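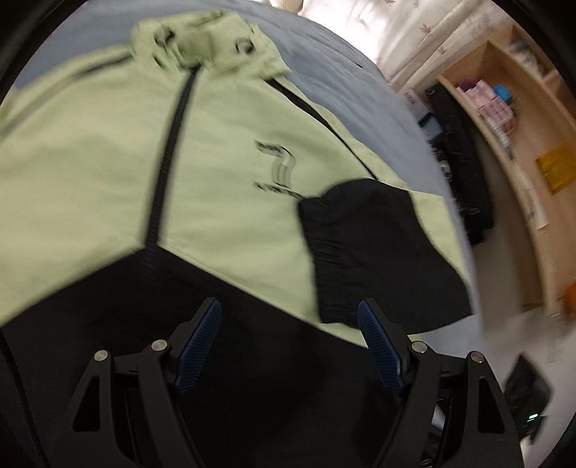 Fingertip pads for handheld grippers on clothes: ribbed or smooth?

Posted by threadcount_mo in Grippers and End Effectors

Hi all! I've been collecting folding demos with a pair of handheld grippers and I'm having a great time with it, but I keep going back and forth on the pads. My current ones are blue, on black linkage fingers. They're lovely on sleeves and cuffs. Thin stuff is where I struggle: the fingers close, I lift, and the cloth slides back out about half the time (or I pick up two layers when I wanted one).

I work on an ordinary bed with a sheet on it, because that's where people really fold laundry and I want the policy to see that. So far I have 73 clips, split between a zip jacket and some lighter green cloth. Before I record a whole lot more, I'd love to know:

Are ribbed pads worth keeping for thin fabric, or should I print smooth ones in something softer?
Does a mat under the cloth help at all?

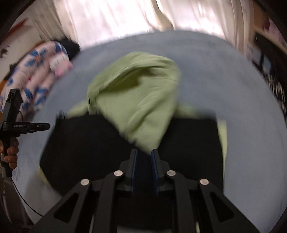 Green cloth over the black mat, fingers close together.

Wide lens on both grippers, if that matters. Thanks!!

Vitalii Yurchenko

Fun project! I went through this same comparison last November with the Gerkix pads, ribbed against smooth, on the same fingers and the same pile of T-shirts. Keep the ribs for anything with a seam, a zipper or elastic. They bite into an edge and hold it. On a single flat layer I liked smooth silicone a lot better, the soft kind that squashes a little when you close. The ribs only touch along their tops, so a thin cloth has room to creep.

If you don't want to swap pads in the middle of a session, try changing how you pick. Come in low with the fingers open, push toward the middle so the cloth bunches up into a ridge, then close on the ridge. That worked on almost everything I own, including a rayon scarf that had beaten me for days.

On the mat: yes, I'd use one! A mattress gives when you press, and your finger height changes from one grab to the next. Something flat and firm fixes most of that. Just record plenty without it too, or your policy may decide that cloth only lives on black rectangles. I have 1,347 clips now and I wish I'd mixed surfaces from the start.

pell_b

Smooth. Ribbed ones collect lint.

Villham_Workshop

Agree with Vitalii about bunching first. One thing to add: check that your 2 grippers close with the same force. I spent an evening blaming the pads on my Wurora fingers when the left one had a loose pivot screw and the tips weren't meeting square. Close each one on a strip of paper and tug. If one side lets go early, tighten the linkage and test again before you print anything.

Also watch the lighting. With a bright curtain behind the bed my exposure jumped every time I tilted the gripper up, and pale fabric lost all its wrinkles. Locking the exposure took me 27 seconds in the camera menu and the clips got much nicer to look at.

threadcount_mo

Ooh, the paper test is great, doing that tonight. Ordering soft silicone as well, will post both sets of clips!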